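Keeping a worktop you can work on
Speaker notes, Trundholm home skills evening, February 16, 2019
Speaker: Slavica Dervishi. Slides: Špela Yordanov.

Slide 1. Title
Thank Guadalupe Aguirre for the room and the tea. Say the talk runs for 30 minutes, with questions after. Handouts are by the door. Phones off, please.

Slide 2. What the talk covers
Worktops only. Cupboards were in November, and anyone who missed that can ask Kalliopi for the notes. Ask for a show of hands: who has to move something before they can chop an onion? Wait for the hands. Most people laugh at this point. Carry on.

Slide 3. How much room you have
Tell them to measure the worktop along the front edge. Mine at home is 3000 millimetres from wall to wall, and the depth is 600. Take off the sink and the hob and see what is left. The figure is usually smaller than people expect. Write it on the back of the handout.
Then mark the stretch you use for preparing food. That stretch stays clear. Everything else on the worktop has to fit in the remainder, mostly at the back.

Slide 4. Putting height to use
A low wooden organiser with a drawer gives you two levels. Small dishes can go inside and a plate can go on top. Things used every day should be at the front. Pause on the two pictures and let people look before talking.

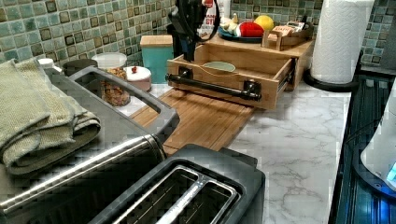
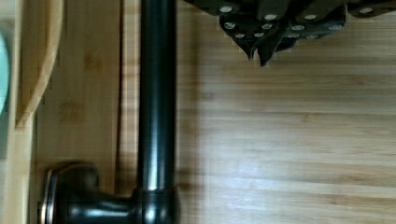
Slide 4, both pictures: wooden surfaces and dark metal fittings.

Points to make on the first picture. The drawer has a long bar handle, so you can get hold of it anywhere along its length. There is an oval dish in it. Paper towels are upright on a holder, so they take up only a small circle of worktop. The canister and the glass jar are back by the tiles. Folded kitchen towels are in a stack at the side.
On the second picture, point out the pipe and the round flange. Fittings like these need wiping along with the surface. Crumbs collect around any round base. An old toothbrush is good for the join.

Slide 5. Wood
Somebody always asks about bamboo. Damp cloth, then a dry one. Do not leave a wet pan standing on it. Oil it when it starts to look dull. I use the Stoyanova board oil, one thin coat, left overnight and rubbed off in the morning. Zlatko Delić uses plain mineral oil and is happy with that. Either will do.
Metal fittings with a dark finish: soft cloth, no scouring powder. If pushed for time, skip to slide 6.

Slide 6. Jars and canisters
Clear jars for anything you forget you have. Closed tins for tea and coffee. Label the lid if the jar lives in a drawer and the side if it lives on a shelf. Put the date on flour.
Pass the two sample jars round from the left. Get them back before the break, they belong to Rerno.

Slide 7. Five minutes in the evening
Clear the preparing stretch first. Wipe from the back to the front. Shut the drawers. Hang up the cloth. Leave the jars alone unless they are sticky.

Questions
Likely ones: where to put the toaster (near its socket, away from the hob), what to do with post (a tray by the front door), whether the organiser can go under a wall cupboard (yes, check the cupboard doors still open).
For the Brendano catalogue, the order number for the drawer dividers is 3914. Next month's speaker is Kalliopi Begović, on fridges.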